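Home Automation Workshop, Handout 5: The Two-Arm Cell
Instructor: Imelda Quiambao
Revised Nov 4, 2018

This unit covers building a small cell for two arms in a garage or shared shop. Read the Lindberg notes on frames before you start. Cut the extrusion first and check every end for square. Bolt the front rails down, then fit the mounting plates.

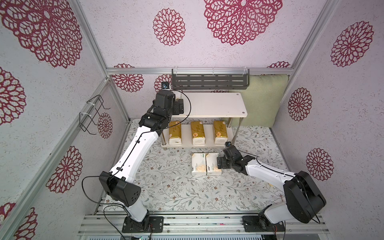

Can both arms share one power supply?
Separate supplies are the better choice at this level. One arm can then be shut off while the other is being adjusted.

Torque plate bolts in two passes and check them again after 30 minutes of running. Tie cables at each link with enough slack for the full swing of the joint. Keep the Wimetti controller outside the cell, where the stop button is easy to reach.

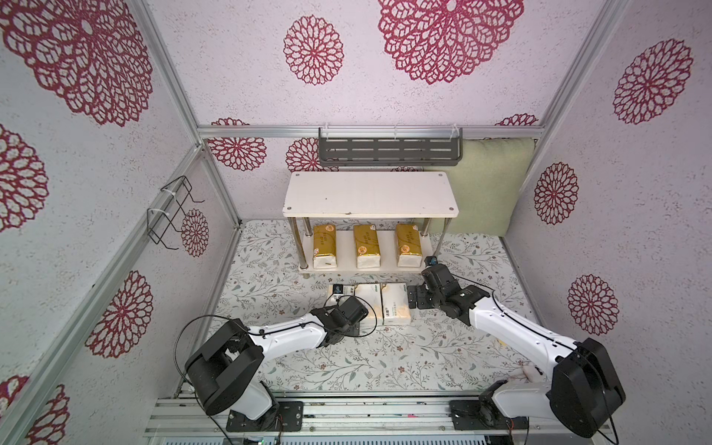 PART 2: REACH AND PLACEMENT

Run each arm alone at low speed before running both. Write down the farthest point it reaches without straining. The Skulville build lost 12 degrees of shoulder travel to a short cable, and we did not find the fault until June. 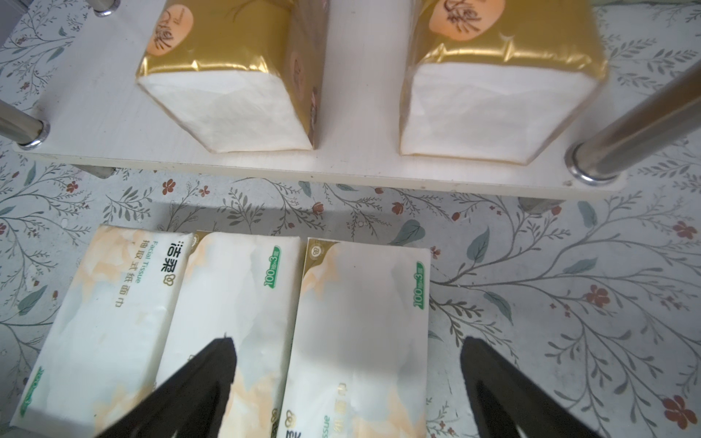

Finger clearance is the measurement students most often skip. Measure with the gripper open, at the height where it will work. Soft tissue packs laid side by side make a good test, and a pack that overlaps its neighbor is harder to grip than one lying slightly apart. Try both. Record the gap on the Rengifo sheet, page 58, and bring the sheet to the next session.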